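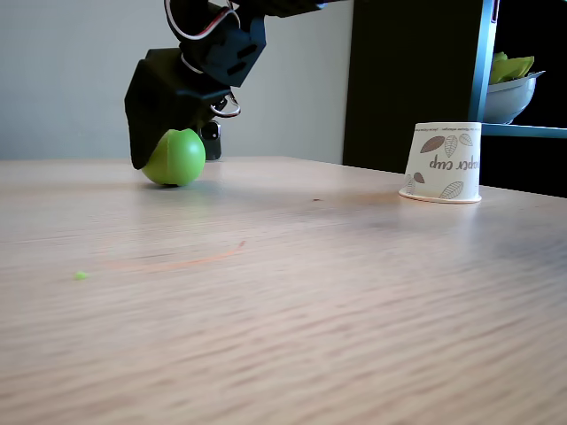
Tuesday, February

Up before six again. The bus to Ernville was on time but the heat wasn't working, so everyone sat in their coats with their hands between their knees. I read four pages of my book and gave up.

Work was slow in the morning. Sibel Keskin wanted the old seed orders pulled out and checked against what we have in the back room at Sarıgül. The back room is worse than I remembered. There are beans in there from three seasons ago, still in the paper bags, and I don't think any of them will come up. I put a handful between wet paper towels on the windowsill to find out. Sibel says to throw them away and be done with it. She is probably right, but it costs nothing to look at them again next week.

The order book says 136 packets of leeks. I found 90. We went through the shelves twice and then Sibel called Zübeyde Çetinkaya, who had the job before me, and she said to look in the filing cabinet under L. There were 30 in there. The rest are still missing. I wrote it down and moved on.

Ate lunch at the counter. Lentil soup from Sunday, which has gone thick. I should have put water in it before heating it up.

In the afternoon a man came in wanting tomato plants. I told him it was February. He said he knew that. He bought a bag of potting soil and a pair of gloves and left, and he was the only customer between 2 and closing, so I swept the floor and wiped down the racks. My shoulder is still sore from the weekend. Lifting is all right, reaching up is not.

Letter from the Wikau people about the allotment. The rent is going up in spring, and they want the path on my side cleared before then. The path is half brambles. Tuncay Ersoy has the plot next to mine and got the same letter, and when I called him he was already angry about it, so I mostly listened. He thinks we should all refuse to pay. I don't want to refuse. I would like them to fix the tap, though, and I said I would sign something about the tap if he writes it. We are going over there on Saturday with his long loppers if it doesn't snow.

Need to decide on the beds. Last year I had the squash too close to the fence and it went over into the next garden, and I never got to the ones on the far side. This year squash at the bottom by the compost, onions where the squash was, and potatoes in the middle – the early kind only. No more cabbages. They took up a whole bed all summer and the caterpillars had most of them.

Şükran Aksoy came by after supper to return the baking dish. She stayed an hour. Her mother is home from the hospital and complaining about the food, so she must be feeling better. Şükran wants cuttings from the black currant. I told her it's nearly too late for that but I'll take a few on Saturday while I'm there.

Washed the dishes, paid the electric bill. It is raining now, and the gutter over the back door is dripping onto the step again. I moved the boots inside.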